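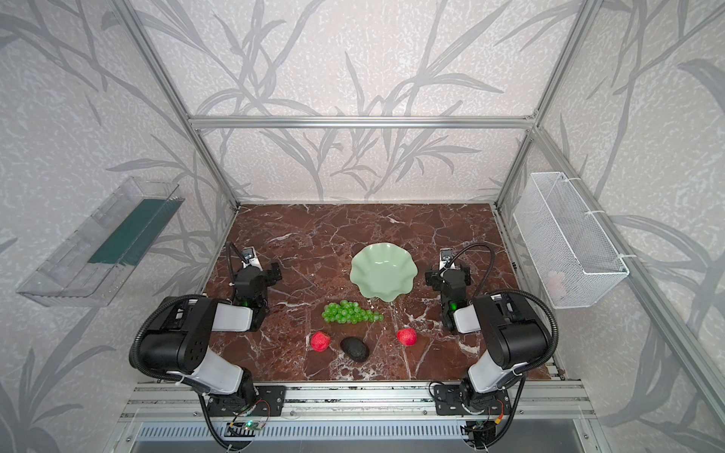 Review: Raltent two-arm collection station, after 202 hours of use
By Arif Lubis
28/05/2020

We bought the Raltent station to record examples for a policy that puts fruit into a bowl. Before it, we used two single arms on an office desk, with the cameras on tripods, and every time a person walked past and touched a tripod we lost the morning. So I was not difficult to please at the beginning. Now I have 202 hours with it and I am more difficult.

Let me start with the good points. The arms are fixed to the same metal frame as the table, and the calibration does not move. I checked it every week with a printed board and I corrected it only one time, after I changed a camera module myself. Each arm carries a small camera at its gripper end, and for fruit this is very useful. From the fixed view, grapes near the bowl look like one green mass. From the wrist view the operator can find a place to hold.

In total we kept 2,162 episodes. One episode is one full task: grapes, avocado and the two red fruits go in the bowl, then both arms go back to the start pose. My colleague Azlan Simanjuntak did most of the driving. He says the leader handles are light enough for a long session, but the left one has a little play in the last joint. I feel it also. Raltent sent a new part in nine days, and it is better but not perfect.

The tabletop surface is my biggest complaint. We chose the dark red marble pattern from the catalog, and it looks nice. But an avocado that is nearly black has low contrast on it, and our segmentation labels were poor for this object. Also the bowl is glossy and gives small white reflections inside. This is our bowl and not the fault of Raltent, but I wish the guide said something about lighting. It has four pages on screws and one sentence on lamps.

The leaf wallpaper on the walls I like more than I expected. A policy we trained with plain walls failed quickly when we moved it to a different room. With the printed walls it was a bit more stable. I did not test this in a strict way, so please do not take it as a result.

The recording software is called Jollix. It is simple, and it marks dropped camera images in red, which saved us a lot of bad data. It cannot delete an episode in the middle of a session, you must wait until the end. The export took four tries to set up correctly.

I also tried the Rojanasak station for one week in October. It is cheaper and the arms are faster, but the cables caught on the elbow two times. For slow tasks with soft objects I prefer the Raltent. If you buy it, ask for a light, matte tabletop and order one spare gripper for each side.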